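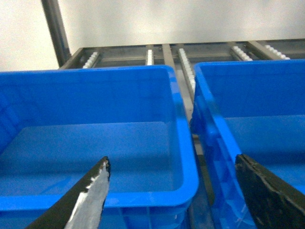 I have finally caught the seed-swapping bug, and I've caught it badly. Our first swap of the year was on Wednesday evening in Flirndale, and I came home with 40 packets when I'd promised myself ten (I have a balcony and one raised bed, so you can see the problem).

The best find was a climbing bean called Zulamard, which I'd never heard of. Yi-chun Siu has been saving it for years and says it keeps cropping well into October if you pick it hard. The seeds are gorgeous - cream with a maroon splash, like tiny painted pebbles! She only had a handful left and still gave me 3.

Phong Mai brought purple basil and a very long talk about tomatoes, which I loved. He sows his at the end of February on top of the fridge, then moves them to the window the minute they show. I've always waited until late March and wondered why mine were still green in September.

So I've started a proper list, sorted by sowing month, and it already runs to 2 pages. Peas go in this weekend if the soil warms up a bit. The next swap is in June, mostly for spare seedlings, and I'm bringing leeks.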